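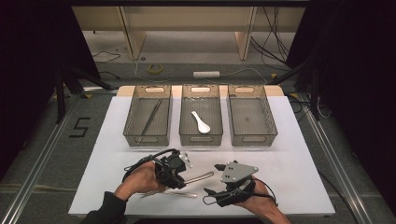
**From the Tidthorpe Letter** | Home and Work pages | Tuesday, October 13, 2026

I had promised my mother that I would ask about the washing-up, so I asked about it first, before I'd even got my coat off. Halima Rweyemamu laughed and said that everybody does. She has been at Lirnitero since April, teaching machines to put cutlery away, and before that she spent 12 years in the kitchens at Massawe, the big canteen on the ring road, where putting cutlery away was a fair slice of the day.

"People want me to say next Christmas," she told me, pouring the tea. "I can't say next Christmas. I can say that a spoon into a tray, on a good day, with the trays where we left them, is coming along nicely."

The tongs and the spoons each have their own mesh basket, and she and her colleagues do the sorting themselves, with a black gripper strapped to each hand, so that there is something for the software to learn from. She found it maddening to begin with (I had a go with a teaspoon and can well believe it!) and says your fingers keep wanting to help.

"You pick up a knife at home and you've turned it round before you've thought about it," she said. "With these on, you have to think about it. Which end have I got, and where is the other end going to go? Thin shiny things lying flat are the worst. I'd take a ladle over a butter knife any day of the week."

They had recorded 826 goes at the cutlery job by the time I visited, and the plan is to reach 2000. I said that sounded a great many for a drawer of spoons, and she said her own children had needed more than that and still put the forks in wrong.

I wondered about see-through trays, having lost many a thing in one myself. Halima nodded at that. Smoky plastic throws the light about, she said, and a rim that you or I would reach over without a thought can be quite hard for a camera to make out - so they practise with it a good deal, and shift the bins out of line as well, the way they would be in anybody's cupboard.

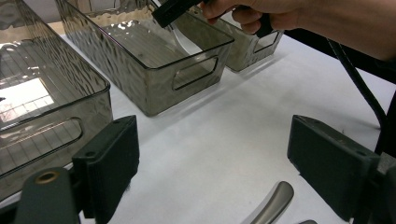 ## And in the shops?

Here she was more hopeful. Pamari, the hardware people, have asked whether a machine could sort the returns counter, and Halima thinks it might manage the dull half of it, with a person close by for the rest.

"If it's the same 200 things every day, then yes, I'd be willing to try it," she said. "If it's a carrier bag with who knows what in the bottom, I'd still want my old team from Massawe."

As for the washing-up, I am to tell my mother to keep her gloves on for now.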